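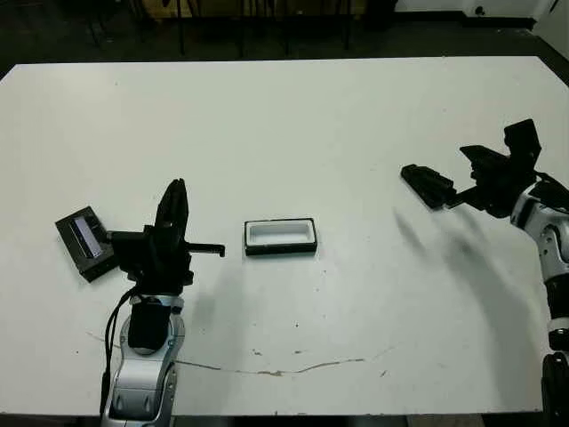

Bushra Janjua wrote in on Wednesday to ask whether a white tabletop with a crack running across it is worth saving, or whether she should give up and cover it with a cloth for the rest of its life. Her crack has gone brown along its length, she has scrubbed it with everything under the sink, and it looks worse every time.

Save it, Bushra! I love a white work table more than almost any other thing in a house. Everything shows up on it (dropped screws, pins, the tiny spring out of a ballpoint pen), it bounces the light around on a gloomy afternoon, and you can find your pencil. A brown line across it is a nuisance, but most of them can be made a good deal better in an evening or two, and the stuff you need is cheap.

So this month's page is all about white tables: the crack, the stains, the shadows, and how to keep the top clear enough to work on.

First find out what kind of crack you have

Run a fingernail across it, slowly, in several places. If your nail glides over, the crack is in the finish only. If it catches, you have a real gap and dirt has been settling in there for years, which would explain the brown. Then press down gently on either side with your thumbs. If one side moves and the other doesn't, the top itself has split, and you should look underneath before you do anything pretty on the surface. A split top wants a batten screwed across it from below. Check the length of your screws against the thickness of the top first. I once put a screw clean through a table I'd just finished painting and I still think about it.

Shine a flashlight along the top from one end, too, with the room lights off. You'll see every ridge and dip.

Getting the brown out

Start dry. An old toothbrush and the crevice tool on the vacuum get out more than you'd believe, and it's so satisfying. Pick at anything stubborn with a wooden toothpick. Keep metal away from it - a needle slips, and then you have two lines.

Next, make a paste of baking soda and a little water, thick enough to stay where you put it. Press it along the crack, leave it while you drink a cup of tea, then brush it out with the toothbrush and wipe with a damp (barely damp!) cloth. Go easy on the water. If there's any kind of wood board under the white, water in the crack will swell the edges and you'll have a ridge forever.

If it's still brown after two goes, try 3 percent hydrogen peroxide from the drugstore on a cotton swab. Dab it on, wait ten minutes, blot. Test it somewhere out of sight first, and never mix it with vinegar or bleach or whatever else is in the cupboard.

Then let the whole thing dry. Overnight at the very least, and two nights in August if your house gets as sticky as mine.

Filling it

For a hairline in the finish, a white wax repair stick is plenty. Warm it in your hand, rub it across the line (across, so it packs in), scrape off the extra with an old plastic card and buff with a soft cloth. Hot mugs will soften it, so use a coaster.

For a gap your nail drops into, I like a two-part epoxy filler in white. Put painter's tape down both sides as close to the edge as you dare, press the filler in a touch proud, and pull the tape while it's still soft. Once it's hard, wet-or-dry paper, 800 grit and then 1,000, with a few drops of water and a flat block behind it. If you want a shine, go up to 3,000, which leaves the patch like glass. On a matte top, stop at 800 and look at it before going any further! A shiny stripe on a matte table is nearly as noticeable as a brown one.

Whites never match, by the way. I mix a speck of brown or gray into the filler with the end of a toothpick, let a blob dry on a scrap of card, and hold it against the table in daylight. Takes three or four tries and I enjoy every one of them.

Leave a repaired table alone for a full day before you lean on it. If you cut or chop on it, use a board. No filler likes a knife.

One tray, and only one

Now for my favorite part. A work table wants a small shallow tray on it, the kind with a low rim, and preferably white or pale inside so you can see what's in there. The lid of a sturdy box does very well. Whatever comes off the thing you're working on goes in the tray: screws, buttons, batteries, caps. Phone down beside it, never in it.

Murray Katene put me on to lining the tray with a scrap of felt when he's taking a clock apart, so nothing bounces. I tried it with beads and will never go back. For anything greasy I swap the felt for a folded paper towel.

Empty the tray at the end of every session, even if the job isn't finished. Pour the bits into a jar, write on a piece of tape what they belong to, and stick it on. I had 14 of those jars on a shelf last winter and knew what every one of them was for (well, nearly every one).

Shadows

If you're always working in your own shadow, move the lamp before you buy a brighter one. Right-handed people do best with the light coming from the front left, and left-handed people from the front right. Two modest lamps, one each side, beat a single fierce one overhead, and a white top helps you out by throwing light back up under whatever you're holding.

Pale tops do glare, though. If your eyes get tired, put a sheet of light gray card down just where you're working. Cheap, and you can write measurements on it.

Everyday cleaning

Dish soap and warm water, a soft cloth well wrung out, then a dry one straight after. That is honestly all a white table wants on most days. A few particular troubles:

Pen: rubbing alcohol on a cotton ball, dabbed, after a test in a corner.

Black scuffs: a clean white pencil eraser. Try it before anything wet!

Coffee rings: baking soda paste, same as for the crack, left five minutes.

Tape residue: a drop of cooking oil, wait, wipe, then dish soap to get the oil off.

Melamine sponges do work, but they're a very fine abrasive and will leave a polished patch on a matte finish. Save them for the chair legs.

Dark legs and dark floors

Black metal legs show dust like nothing else, and the feet are worst. An old sock pulled over your hand, slightly damp, does a chair in seconds. While you're down there, tip each chair and look at the pads. Grit gets stuck in felt pads and scratches a dark floor every time somebody sits down. Pick it out with tweezers or peel the pads off and put on new ones.

Letters

Imani Lyons asks if she can paint over a filled crack. Yes, once it's sanded and wiped free of dust. Prime the patch first or it will show as a dull line through the top coat, then paint the whole top with a small foam roller. Thin coats.

Randi Westerberg keeps her wax sticks in the refrigerator door in summer so they don't bend. Lovely idea, and I've moved mine in next to the mustard.

Coralie Costigan would like to know how to get dried epoxy off a white tabletop. Warm it with a hair dryer for a minute or so and slide a plastic scraper under the edge, almost flat. If it won't lift, warm it again. Don't pry.

Bushra, do the fingernail test before you buy anything, and send me a note about how deep it goes. If the top turns out to be split right through I have a batten method with slotted holes that I'd be very happy to write up for next month.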